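Colored Block Sets: Frequently Asked Questions
Clermont Play Library, Flenduddale branch

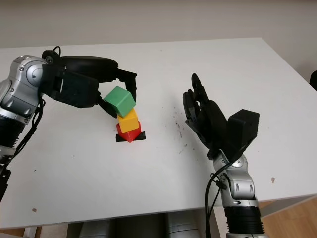 Borrowing a set

Who can borrow the blocks?
Anyone with a current Clermont library card. Schools and day care programs need a group card, which you can get at the front desk with a letter from the school or program.

How long can I keep a set?
31 days. You can renew once, online or by phone, if no one else has placed a hold on it.

Is there a fee?
No fee to borrow. Late sets are charged by the day at the same rate as other play library items. The charge stops when the set comes back or when it reaches the replacement cost, whichever is first.

Which sets do you have?
We lend two. The Ulloa set is plain solid-color cubes and is the one most people want for stacking. The Plurnetti set has mixed shapes, including arches and half cubes, and comes in a larger bin. Both are listed in the catalog under "blocks, colored."

Can I reserve a set for a certain date?
Yes, up to 4 weeks ahead. Group cards can reserve both sets at once. Individual cards are limited to one.

Using the blocks

What surface works best for stacking?
A hard, level table. Carpet and play mats give under the bottom block and the tower starts to lean after the second or third one. A light-colored tabletop also makes it easier for young children to see the edges.

Do the blocks lock together?
No. Ulloa cubes have flat faces and stay up by balance only. They don't have to line up exactly. A tower of green over yellow over red will stand with the cubes turned at different angles, as long as each one is sitting flat and near the middle of the one under it.

My child knocks the tower over when placing the top block. Any suggestions?
Hold the block by two opposite sides, lower it until it is flat, then open the fingers before moving the hand away. Most towers fall when the hand pulls sideways before it has let go. Starting with three blocks is enough for most beginners.

Are there activity cards?
Each bin has a set of color-order cards in the lid pocket. They show a tower and the child builds the same one. Please put them back in the pocket and not loose in the bin, where the corners get bent.

Are the sets safe for babies?
Ulloa cubes are fine for babies who can sit up, with an adult nearby. The Plurnetti set has smaller pieces and is for ages three and up.

Cleaning and returns

Do I need to wash the blocks?
Wipe them with a damp cloth and let them dry before closing the bin. No bleach and no dishwasher. We clean every set again when it comes in.

What if a block is missing?
Return the set on time anyway and tell the desk which color or shape is gone. A single block can usually be replaced from our spares at no charge. If you find it later, drop it off at any branch.

Can I use the book drop?
No. Bins have to come to the desk during open hours.

Page last updated 3/26/26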